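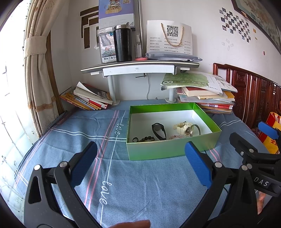 Figure 4. Open green box with accessories on the patterned cloth. The dark bead bracelet lies towards the front left corner, the black watch near the middle.

4.2 Placement of small accessories in an undivided box

The divided trays treated in Section 4.1 fix the position of each item in advance. An undivided box does not, and the position an item takes up depends on its own shape and on what is already inside. This section deals with the second case. The material consists of 400 placements in open rectangular boxes without inserts, coded by the first author and checked by Elaheh Ghorbani on a subset of 200. Disagreements were settled by discussion and the coding sheet was changed once, to separate "lying" from "leaning".

Items were sorted by form and stiffness. Stiff rings (bangles) hold their outline under any load met in the box. Strung beads follow the surface they rest on. Straps, including those of wristwatches, fall between the two: a closed strap keeps its curve but can roll. Soft bands were coded separately because their outline after placement was rarely the same twice.

The three resting states used in the coding are flat, on edge and leaning. A thin bangle has a narrow contact line and will stay on edge only with support from a wall or a neighbour. In Figure 4 the dark metallic bangle stands upright against the right side of a bulkier cream-coloured item. We coded this as leaning, with the neighbour as support. Bead bracelets were coded flat unless part of the loop was raised on another item.

Watches gave the most trouble. With the strap closed, the dial can face upwards, outwards or along the box, and the coder has to decide which surface carries the weight. Following Seol's earlier scheme for the Tronlow trays, dial direction was recorded on its own line and was not used to decide the resting state. A watch standing on the curve of its strap was entered as on edge (Figure 5).
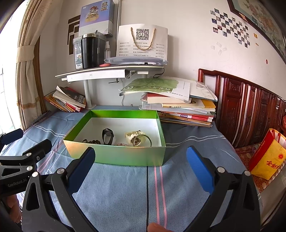 Figure 5. Black wristwatch or fitness band upright on its curved strap, with the pale pink bracelet close to the front rim.

Wall height affects what can be found at a glance. From a seated position in front of the box, the strip of floor directly behind the front panel is hidden, and low items placed there are seen only in part. The pink bead bracelet is such a case: in Figure 5 only its top shows. Items near the back wall are free of this effect, although a tall neighbour can produce a similar one. We define the hidden strip as the part of the floor that cannot be seen from the marked seat, and recorded for each item whether it lay inside, outside or across the boundary.

The lining also matters. The boxes used have a white floor and a coloured inner border, so dark items stand out well against the floor and pale ones less so. The metallic finish of the panels changes in apparent colour with the light, and panel colour was therefore left out of the coding. The cloth under the box was not smoothed between placements. Its folds were ignored unless the box visibly rocked, which occurred 3 times; those placements were repeated with the box moved to a flatter part of the table.

Two limits should be noted. The Kikutitz and Grita boxes differ in wall height by 50 mm, and the hidden strip is not comparable between them without correction – the correction used is given in Appendix B. Clasps were not coded either. Tsegaye bracelets close with a hook that can catch on neighbouring beads, and an item held in this way was still entered under its visible resting state. Entanglement on removal is taken up in Section 4.3.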